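컵 하나를 집으려고 몇 번이나 연습할까요? 가상 방에서 배우는 로봇 팔 이야기

어린이 과학 읽을거리 / Rumport 과학관 이야기방

여러분은 오늘 아침에 물을 마실 때 컵을 어떻게 집었나요? 손잡이에 손가락을 끼웠나요, 아니면 컵 몸통을 손바닥으로 감쌌나요? 아마 잘 기억나지 않는 친구가 많을 거예요. 우리 손은 컵 집기를 아주 오랫동안 연습해 와서, 이제는 딴생각을 하면서도(어제 본 만화 생각이라든가, 오늘 급식 생각이라든가요!) 척척 해내거든요.

그런데 여러분도 아기였을 때는 컵을 참 많이 떨어뜨렸답니다. 못 믿겠으면 집에 가서 어른들께 한번 여쭤 보세요. 우유를 쏟은 이야기가 줄줄이 나올지도 몰라요. 글쓴이도 어릴 때 할머니가 아끼시던 찻잔을 깨뜨린 적이 있는데, 그 이야기를 꺼내면 너무 길어지니까 오늘은 참을게요.

로봇 팔도 컵 집는 법을 배우려면 연습을 해야 해요. 오늘은 Mondasness 연구소의 연구원들이 로봇 팔을 어떻게 연습시켰는지 이야기해 보려고 해요. 이 연구의 이름은 Cuervo예요. 스페인어로 까마귀라는 뜻이지요. 까마귀는 부리로 물건을 이리저리 집어 보면서 방법을 찾아내는 영리한 새라서 그런 이름을 골랐다고 해요.

컴퓨터 안에 방을 하나 지어요

진짜 컵으로만 연습하면 어떤 일이 생길까요? 컵이 바닥에 떨어지면 누군가 주워서 제자리에 올려놓아야 하고, 깨지면 조각을 치우고 새 컵을 가져와야 해요. 로봇 팔이 책상을 쿵 찧을 수도 있고요. 그래서 연구원들은 컴퓨터 안에 방을 하나 지었어요. 바닥도 깔고, 책상도 놓고, 의자도 넣고, 로봇 팔까지 세워 두었지요. 이렇게 진짜 세상을 흉내 낸 것을 '시뮬레이션'이라고 불러요. 조금 어려운 말이지만 소리 내어 두세 번 읽으면 금방 입에 붙어요. 시, 뮬, 레, 이, 션!

연구원들은 이 가상 방에 Dumis라는 이름을 붙여 주었어요. Dumis에서는 물건이 아래로 떨어지고, 서로 부딪치면 밀려나고, 잘못 잡으면 미끄러져요. 컴퓨터가 "손가락이 이만큼 눌렀으니까 컵은 이만큼 움직여야지." 하고 쉬지 않고 계산하기 때문이에요. 게임 속에서 공을 차면 공이 굴러가지요? 그것과 꽤 비슷한데, Dumis는 힘과 무게를 훨씬 꼼꼼하게 따진답니다.

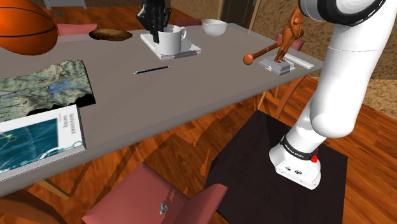 가상 방 Dumis의 긴 회색 책상. 로봇의 검은 집게가 위에서 내려와 하얀 머그컵 안으로 손가락을 넣고 있어요.

책상 위에 컵 말고도 물건이 많지요? 작은 그릇도 있고, 두꺼운 책도 있고, 산과 강이 울퉁불퉁 솟아 있는 지도도 있어요. 농구공까지 보이네요! 여러분 책상도 이 정도로 복작복작한가요? (글쓴이의 책상은 이보다 더해요. 지금도 지우개를 못 찾고 있어요.)

물건을 여러 가지 늘어놓는 것도 연구 방법의 한 부분이에요. 텅 빈 책상에서만 연습한 로봇은 물건이 가득한 책상을 처음 만나면 무척 헷갈려해요. 하얀 그릇을 컵으로 착각하기도 하고, 옆에 있는 물건을 툭 치기도 하지요. 우리도 조용한 방에서만 피아노를 치다가 사람이 가득한 발표회에 나가면 갑자기 손가락이 굳어 버리잖아요.

방을 자꾸자꾸 바꿔요

연구원들은 책상 차림을 160가지나 만들었어요. 어떤 때는 컵을 책상 가운데에 두고, 어떤 때는 끝 쪽으로 옮겼어요. 책이 있던 자리에 그릇을 놓기도 하고, 빛이 들어오는 방향을 바꾸기도 하고, 의자를 조금 돌려놓기도 했지요. 진짜 방에서 이렇게 하려면 하루 종일 물건을 나르느라 팔이 아플 텐데, 컴퓨터 안에서는 단추 몇 번이면 새로운 책상이 차려져요.

이렇게 연습할 때마다 장면을 이것저것 마구 섞어 바꾸는 방법을 연구원들은 '도메인 무작위화'라고 불러요. 이름이 길고 딱딱하지요? 우리는 그냥 '방 뒤섞기'라고 부르기로 해요. 방을 뒤섞으면 로봇은 "책 옆에 있는 게 컵이구나." 하고 엉뚱하게 외울 수가 없어요. 다음번에는 책이 딴 데 가 있으니까요! 그러다 보면 로봇은 어느 책상에서든 변하지 않는 것, 그러니까 컵의 동그란 입구나 둥글게 휜 손잡이 같은 것을 눈여겨보게 된답니다.

여러분이 강아지를 알아보는 것도 이와 닮았어요. 까만 강아지도 보고 하얀 강아지도 보고, 공원에서도 보고 골목에서도 보았기 때문에, 처음 만난 점박이 강아지를 보고도 "강아지다!" 하고 외칠 수 있는 거예요.

컵을 잡는 5가지 방법

이제 집게 이야기를 해 볼까요? 로봇 팔 끝에 달려서 물건을 잡는 부분을 집게, 또는 영어로 '그리퍼'라고 해요. 우리 손처럼 말랑말랑하지 않고, 단단한 마디가 이어져 있어요. 마디와 마디 사이에는 구부러지는 관절이 있고요. 지금 여러분 손가락을 천천히 접었다 펴 보세요. 어디가 구부러지는지 살펴보면 집게의 관절도 쉽게 떠올릴 수 있을 거예요.

Cuervo 연구에서는 컵을 잡는 방법을 5가지 정해 놓고 하나씩 시험했어요. 손잡이를 잡는 방법, 몸통을 양옆에서 잡는 방법, 입구 가장자리를 잡는 방법, 비스듬히 기울여 잡는 방법, 그리고 컵 안쪽에서 손가락을 벌려 버티는 방법이에요. 마지막 방법은 우리가 평소에 잘 쓰지 않지요. 그래도 집에 가벼운 플라스틱 컵이 있으면 한번 해 보세요. 손가락 세 개를 컵 안에 넣고 바깥으로 살살 벌린 다음 들어 올리는 거예요. 생각보다 잘 들려서 깜짝 놀랄걸요! 유리컵으로는 하지 말고요, 물이 든 컵으로는 더더욱 하지 마세요.

그중에서 연구원들이 오래 들여다본 것은 가장자리를 잡는 방법이었어요. 컵의 가장자리는 얇고 둥글게 빙 둘러 있어서, 손가락 하나는 안으로, 다른 손가락은 바깥으로 보내면 벽을 사이에 끼울 수 있어요. 빨래집게가 수건을 무는 모습을 생각하면 돼요. 다만 빨래집게는 수건이 어느 쪽으로 늘어져 있든 별로 신경 쓰지 않지만, 로봇은 손잡이가 어디 있는지도 살펴야 한답니다. 손가락이 손잡이에 부딪치면 컵이 빙글 돌아가 버리거든요. 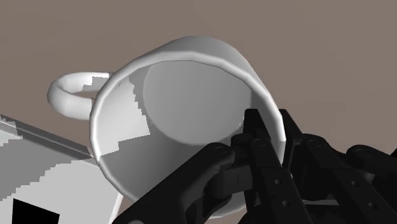 입구가 우리 쪽을 향한 머그컵과 검은 집게. 집게가 컵 가장자리의 오른쪽 아래를 붙들고 있어요.

가까이에서 보니 어떤가요? 컵 속의 동그란 바닥까지 들여다보이지요. 손잡이는 왼쪽 위를 향해 있고, 집게는 그 반대편에서 다가와 있어요. 집게 마디에 뚫린 조그만 구멍도 찾아보세요. 글쓴이는 이런 기계의 구멍을 보면 왠지 꼭 세어 보고 싶어져요.

멀리서 보는 장면과 가까이에서 보는 장면은 저마다 알려 주는 것이 달라요. 멀리서 보면 책상 위에 무엇이 있고 팔이 어디로 지나가야 할지 알기 좋아요. 가까이에서 보면 손가락이 컵의 어디에 닿는지 살필 수 있고요. 여러분이 축구 경기를 볼 때 운동장 전체를 보는 화면도 있고, 선수의 발끝을 크게 보여 주는 화면도 있는 것처럼 말이에요. Cuervo에서는 이 두 가지 장면을 같이 써서 로봇을 가르쳤어요.

1,461번의 연습

자, 이제 숫자가 나올 차례예요. 로봇 팔은 Dumis에서 컵 집기를 모두 1,461번 했어요. 여러분이 날마다 한 번씩 컵 집기를 한다고 생각해 보세요. 4년을 꼬박, 생일에도 설날에도 빠지지 않고 해야 하는 횟수랍니다(4년 가운데 하루가 더 많은 윤년이 한 번 들어 있다고 치면 딱 맞아요. 달력을 좋아하는 친구는 직접 계산해 보세요!).

그 가운데 실패한 연습은 434번이었어요. 컵을 놓치기도 하고, 손가락이 허공을 움켜쥐기도 하고, 컵을 집기는 했는데 들어 올리다가 주르륵 미끄러지기도 했대요. 나머지 1,027번은 성공이었고요.

434번이나 실패하다니, 너무 많은 것 같나요? 연구원들은 이 실패 기록을 하나도 버리지 않고 모아 두었어요. 로봇에게는 "이렇게 하면 돼."라는 기록도 필요하고 "이렇게 하면 안 돼."라는 기록도 필요하기 때문이에요. 손가락이 컵 벽에서 너무 멀리 있을 때, 집게가 너무 비스듬할 때, 힘을 너무 일찍 뺄 때, 이런 순간마다 컴퓨터는 점수를 낮게 주었어요. 컵을 든 채로 잠시 버티면 점수를 높게 주었고요. 로봇의 프로그램은 점수가 높은 움직임 쪽으로 조금씩, 정말 아주 조금씩 버릇을 바꾸어 갔답니다.

이렇게 점수를 받아 가며 배우는 방법을 '강화 학습'이라고 해요. 강아지가 "앉아!" 하는 말에 앉으면 간식을 받는 것과 비슷해요. 물론 로봇은 간식을 먹지 않아요. 숫자 점수면 충분하지요.

그래서 무엇을 알게 되었을까요?

연구원들이 궁금해한 것은 이거였어요. "방을 뒤섞어 가며 배운 로봇이 처음 보는 책상에서도 컵을 잘 집을까?" 이것을 알아보려고 두 가지 프로그램을 견주어 보았어요. 하나는 늘 똑같은 책상에서 배운 프로그램이고, 다른 하나는 책상 160가지를 돌아다니며 배운 프로그램이에요.

늘 똑같은 책상에서 배운 프로그램은 처음에 쑥쑥 잘했어요. 익숙한 책상이니 그럴 만도 하지요. 그런데 물건 자리를 바꾸자 금세 허둥지둥했어요. 컵이 옮겨 갔는데도 원래 있던 자리로 팔을 뻗은 적도 있었대요. 방을 뒤섞어 가며 배운 프로그램은 시작이 느렸어요. 한참 동안은 실수투성이였고요. 그래도 새 책상을 차려 주었을 때 컵을 더 자주 집어 올린 쪽은 바로 이 느림보 프로그램이었어요.

또 하나 재미있는 결과가 있어요. 가장자리를 잡을 때, 손잡이의 반대편이나 옆쪽을 고르면 실패가 줄어들었어요. 연구원들이 "손잡이를 피하렴." 하고 따로 알려 준 적이 없는데도, 프로그램은 연습이 쌓일수록 그런 자리를 더 자주 골랐다고 해요. 신기하지요?

아직 남은 숙제

하지만 가상 방에서 잘한다고 해서 진짜 방에서도 꼭 잘하라는 법은 없어요. 진짜 컵은 물기가 있어서 미끄럽기도 하고, 속에 우유가 남아 있으면 더 무겁기도 해요. 빛이 번쩍 반사되어 컵 가장자리가 잘 안 보일 때도 있고요. 컴퓨터가 아무리 열심히 계산해도 진짜 세상을 똑같이 옮겨 오기는 어려워요. 연구원들은 이 차이를 '현실 격차'라고 부르고, 어떻게 하면 줄일 수 있을지 계속 궁리하고 있어요.

다음 연습에서는 컵의 무게와 미끄러운 정도까지 뒤섞어 볼 거라고 해요. 손잡이가 두 개 달린 컵, 아주 얇은 컵, 키가 껑충한 컵도 Dumis에 들어올 예정이고요. 글쓴이는 손잡이가 두 개인 컵이 제일 궁금해요. 양쪽에 다 손잡이가 있으면 로봇은 어디를 잡으려고 할까요?

집에서 해 보는 방 뒤섞기 놀이

준비물은 플라스틱 컵 하나, 깨지지 않는 물건 여러 개, 그리고 함께할 친구나 가족이에요.

먼저 한 사람이 책상에 컵과 물건을 늘어놓아요. 다른 사람은 잠깐 책상을 보고 나서 눈을 감고, 천천히 손을 뻗어 컵을 집어요. 손가락은 엄지와 검지 두 개만 쓰기로 해요. 우리도 집게가 되어 보는 거예요!

같은 차림으로 다섯 번 해 보고, 그다음에는 한 번 할 때마다 물건 자리를 바꾸면서 다섯 번 더 해 보세요. 성공하면 동그라미, 실패하면 세모를 종이에 그려요. 세모도 꼭 남겨 두어야 해요. 나중에 살펴보면 어느 자리에 있는 컵을 자주 놓쳤는지 알 수 있으니까요.

다 하고 나면 서로 역할을 바꾸고, 동그라미와 세모를 그린 종이는 이야기방 입구에 있는 파란 상자에 넣어 주세요. 10월에 여는 로봇 전시에서 여러분이 보내 준 기록을 벽에 붙여 둘게요.

낱말 풀이

시뮬레이션: 진짜 세상의 일을 컴퓨터 안에서 흉내 내어 보는 것.
그리퍼: 로봇 팔 끝에 달린 집게. 물건을 잡는 일을 해요.
도메인 무작위화: 연습할 때마다 장면을 여러 가지로 바꾸는 방법. 이 글에서는 '방 뒤섞기'라고 불렀어요.
강화 학습: 점수를 받아 가며 더 좋은 움직임을 배우는 방법.
현실 격차: 가상 세계와 진짜 세상 사이의 차이.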